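Do you really need a new computer?

Every December the adverts tell me my computer is too old, and every December I nearly believe them. This year it was a leaflet from Okent, the shop on the high street in Plendthorpe, offering a "full health check" for £60. I paid it. I wish I'd bought a decent lamp instead.

The report ran to 3 pages and said my machine scored 68. Out of what? The lad at the counter wasn't sure. He was quite sure that I needed a new one, though, and that they had several in stock.

I write letters, do my accounts and look at pictures of other people's allotments. My friend Tala Bitar does much the same on a desktop she bought second-hand, and she has heard the "it won't cope" speech in three different shops. It copes.

I don't say old machines last for ever. Some are past it. But "slow" often means a full disk or far too many things starting up at once, and I'd want those ruled out before anyone mentioned finance.

I'm also wary of the word "sealed", as though the insides were none of our business. A Dell workstation with the side off is mostly slots, latches and levers, and plenty of it is meant to be handled. 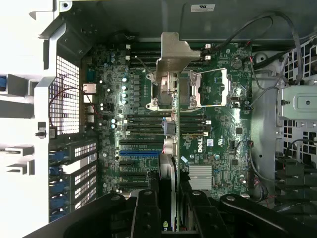 What I'd ask before paying

What does the score measure? Who set it? And would they put in writing that a new machine will fix the thing I came in about?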